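Put the water back on the table

By Skye Kerr

My town, Ilton, has two supermarkets, a library, a leisure centre, a bus station and a shopping arcade called Meltow. Last month I tried to get a drink of water in each of them without paying. I managed it in the library, where a man at the desk filled a mug for me from the staff kitchen. Everywhere else I was pointed to a fridge or a vending machine, and at the bus station the vending machine was switched off.

I don't think anyone in these places is being mean. The people I asked were polite and one or two were embarrassed. Water has simply dropped out of the list of things a public place is expected to have. We still expect a light in the stairwell and a bin by the door. If a new building opened without a toilet there would be letters. When one opens without a tap anyone can drink from, it passes without remark.

I want to argue that this is a mistake, that it would be cheap to put right, and that the most useful step is also the dullest. Places where people wait, eat or gather should have plain tap water out and in reach, in a bottle or a jug, with something to drink it from, and people should not have to ask.

The asking matters more than it sounds. In England and Wales, a place licensed to sell alcohol for drinking there must give its customers free drinking water if they ask for it. That is a good rule and I am glad of it. But many people never will ask. My mother would sit through a two-hour lunch with a dry mouth before she would ask a waiter for something free. Teenagers don't ask because they expect to be told off. People whose English is shaky don't ask because it means a conversation. A right that depends on being confident at a counter works best for those who are confident at counters already.

It used to be ordinary. At my primary school there was a metal jug at the end of each table and whoever sat nearest poured. My grandmother's church hall had a row of glasses turned upside down on a cloth by the hatch, and you helped yourself whether you had come for the jumble sale or a funeral. I can't remember when those things went. 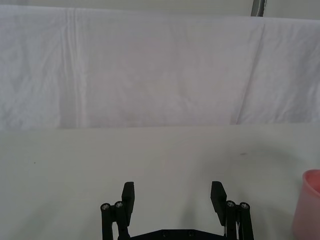
Does it have to be filtered or chilled?
Tap water straight from the mains is fine, and cold water from a tap that has been run for a few seconds is cool enough for most people.

I labour that point because cost is the first thing raised whenever this comes up. When our leisure centre was asked about drinking water, it got a price from a firm called Drokamov for a plumbed-in cooler, and the price was £1375 to buy and fit, with another £259 a year for servicing. The manager looked at the figures and put the matter off to another year. I would have done the same. But the question had already gone wrong by then. Somebody had asked what a water machine would cost, when the centre has a kitchen with a working tap fifteen steps from the front desk.

A shelf, two bottles, a tray of cups and a washing-up rota would have done it. I know a rota is work, and I'll come to that. It is still a different size of problem from a machine that needs a contract.

What it does for a room

I run an evening class in bookkeeping on the first floor of the library. It is a dry subject and the room is warm. For the first two years people brought their own drinks or went without, and at the break most of them walked down to the Kelmendi café and came back late, holding something sweet. In January I began putting water out before they arrived. It was no grand plan. I had a bottle with a lid and a few cups at home that I didn't use much.

People now pour for each other. The two who had sat side by side since the autumn without speaking began to talk because one of them was always nearer the bottle. The break is shorter. I am less hoarse at nine o'clock. I can't prove that the water did all of this, and I'm not going to try. I only know I wouldn't go back to teaching without it.

There is something in the pouring itself that a drinks machine doesn't give you. You serve yourself, and it is natural to look up and see whether the next person wants some. It takes about as long as a greeting. A cooler with a stack of paper cones gets you the water but everyone goes to it alone and faces the wall.

I would say the same about cups. Real ones are better. They don't need to match and they don't need to be glass. In a place with children they shouldn't be. A cup that has to be washed tells you someone expects you to stay for a bit. A disposable one has its uses on a platform or at a road race, but I don't see why a library, a surgery or a town hall should be handing out rubbish with every drink.

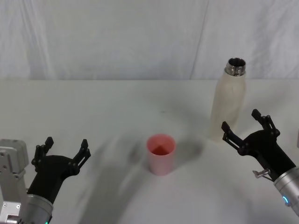 The objections

I have put this argument to a fair number of people by now and the same doubts come back.

The first is hygiene. An open jug in a public room puts some people off, and I understand that. The answer is a bottle with a narrow neck and a lid, emptied and washed every day, with the cups kept upside down or under a cloth. Any café already does harder things than this before eight in the morning. If a surgery feels it can't manage shared cups, then a tap and a sign saying the water is safe to drink would still be a step up from a locked kitchen.

The second is spills. Yes, water will be spilled. It dries. Of everything that gets dropped on a public floor it is the one I would choose. Put it on a table away from the computers, and put a cloth beside it.

The third is that it takes trade from cafés. This is the one I take most seriously, because the cafés in Ilton are not rich and I want them to stay open. I asked Edin Popescu at the Kelmendi, who has had water out by the till since he opened. He told me he sells fewer bottles from the fridge than he might, and that he has never regretted it, as people who have had a drink of water sit down and look at the cakes. I accept that one café is not a survey. But I have never met anyone who went out for a coffee, saw a jug of water and changed their mind.

The fourth is the work. Somebody has to fill the bottle, wash the cups and wipe the table, and in most places that somebody is already busy and not well paid. I don't have a clever reply to this. It should be put in a person's hours and paid for, the way emptying the bins is. If it is left to goodwill it will last until the kind person moves to another job, and then the tray will go to the back of a cupboard.

There is a fifth that isn't often said aloud, which is that free water brings in people who aren't buying anything. At Meltow this was more or less what I was told, though in softer words. The arcade has benches with armrests in the middle so that you can't lie down on them, and I suppose the missing tap belongs to the same way of thinking. I would only say that a shopping arcade is also where older people walk in bad weather and where half the town waits for a lift home. They get thirsty while they are there. Some of them will buy something and some won't.

I first wrote about this in the Ilton newsletter, in a much shorter piece, and had more letters than I expected. Most were in favour. A few thought I should find something better to worry about, and I have some sympathy with them on a bad day.
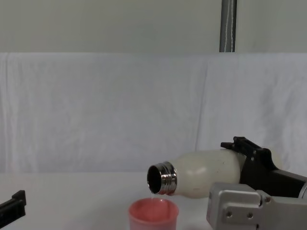
Nisreen Qaisi wrote that she agreed with the aim but thought I had started at the wrong end. In her view the town should press for outdoor taps first, because a jug on a library table is no help on a Sunday when the library is shut. She also pointed out that many people carry their own bottle now and only want somewhere to fill it.

She is right about Sundays, and I would sign anything that got us a tap by the bus station. I don't see the two as rivals. An outdoor tap needs a pipe, a drain, a permit and a budget line, and by the time it has been through all of that we will be two summers further on. A bottle on a table needs somebody to decide on it this week.

So my request is a small one, and it is addressed to anyone who has charge of a room. If people wait there for longer than ten minutes, put out water. If you run a meeting, fill the bottle before you print the agenda. If you own a café, have it where customers can reach it without catching your eye. If you manage the leisure centre in Ilton, the tap in your kitchen works, I have seen it working, and I will bring the first set of cups myself.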